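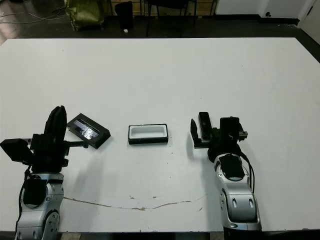
The small open box with its white inner tray, and a black case with a glossy window, on the big white table at Takcombe.

Takcombe opens its box swap table this December

Hi, I'm Adwoa Ackah, and I've been keeping little boxes my whole life (watch boxes, pen boxes, the one my first earrings came in), so I am thrilled to tell you that Takcombe is starting a swap table just for them! It opens on a Saturday in December and runs for 2 weekends.

Bring any small box or case you're done with, up to 25 per household please, and take home whatever catches your eye. Scuffs are fine. I have a real soft spot for a black box with a pale tray inside and a bit of wear on the rim, and those go fast for cufflinks and spare keys. Lids are nice but you don't need one.

We already have about 300 pieces promised, a lot of them from Dela Frimpong, who is clearing out the Frimpong gift shop stockroom. "I'd rather see them on somebody's dresser than in my back room," Dela told me, and then she went and found another bagful.

Entry is free and kids are welcome. Doors open at 10 a.m. For drop-offs before opening day, ask for Rhys Pomare at the Takcombe front desk. Press questions can come straight to me, same desk, any morning.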